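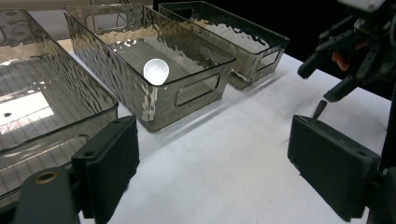

*Wrist view, bin transfer task. Three bins, white object in the middle one.*

16th March

The bin transfer set is closed at 949 episodes. I had planned on more, but the last 100 were adding very little and my forearms had started to object.

The task is simple to state. A round white object sits in one of three smoky-gray plastic bins. One gripper steadies the bin by its rim, the other reaches in, closes on the object, lifts it clear of the wall and puts it down in a different bin. All of it is shown by hand, with a pair of hand-held grippers, each with its own wrist camera. The policy gets the two video streams, the gripper widths and the estimated pose of each hand.

I used to do this by remote control. The old setup was a leader arm on the bench with a follower arm two meters away, and it produced clean joint data at a miserable rate. A good session gave 30 usable episodes. Most of the time went into small corrections, where I could see the object on the monitor but had no feel for whether the finger pad was touching the bin or hovering over it. With the hand-held tools I can get 200 in the same stretch. The cost moves to pose estimation, and that is what the rest of this post covers.

**Tracking on a bare table**

Pose comes from the wrist video plus an inertial sensor, run through a tracker I call Nonder. It wants texture. A white tabletop offers very little, and tinted translucent plastic is worse than nothing, as the highlights on a hammered wall slide when the camera moves. The tracker takes a sliding highlight for a fixed point and the trajectory bends.

Three changes helped:

- Mask the lower part of the image, where the fingers are. They are constant in the view and the tracker reads them as evidence of no motion.
- Begin each episode with a slow sweep past the far edge of the table, so the map contains some points that stay put.
- Reject any episode where the two hands disagree on table height at the end. It is a crude test and it catches most of the bad ones.

The other hand is also a moving object in each camera's view. I tried masking it automatically and gave up. The tracker's outlier rejection copes if the second gripper stays toward the top of the image, so I now keep the steadying hand across the table from the reaching hand whenever the bin position allows it.

**Bins**

The bins don't all match. One has fine vertical ridges inside, the others have a wavy hammered finish. I left the mix in on purpose. An earlier policy, trained on one finish only, would reach confidently for any bright patch on the bin floor. The light coming through the plastic makes a very convincing object at low resolution.

The cut-out handles are a second trap. A finger pad will go into one quite willingly and then take the whole bin along on the lift. I kept a few of these in the set with the recovery included: stop, open, back out level, re-approach from above. I discarded the ones where I yanked.

**Speed and finger opening**

I demonstrate slower than feels natural. At normal hand speed the follower arm can't keep up on replay, and the time scaling needed to fix that spoils the contact phase. Opening matters too. Start with the fingers wide and hold them wide until the pads are below the rim. If I pre-close on the way down, the policy learns to pre-close earlier still, and after enough training it arrives with a gap too small for the object.

**File handling**

Conversion is done with Witex, my own script, which now writes one file per episode with both streams aligned to the left-hand clock. The offset between the two cameras is measured at the start of every session with a sharp tap on the table. If you have been using the previous layout, the width channel has moved and is in meters now, which I should have done in the first place.

Still open: the object occasionally rests against the corner of a bin where neither pad fits behind it. I have been rolling it out with one fingertip first. The policy has picked up the rolling motion but does it in the open part of the bin as well, where it serves no purpose. I may label those episodes separately, or drop them and retrain.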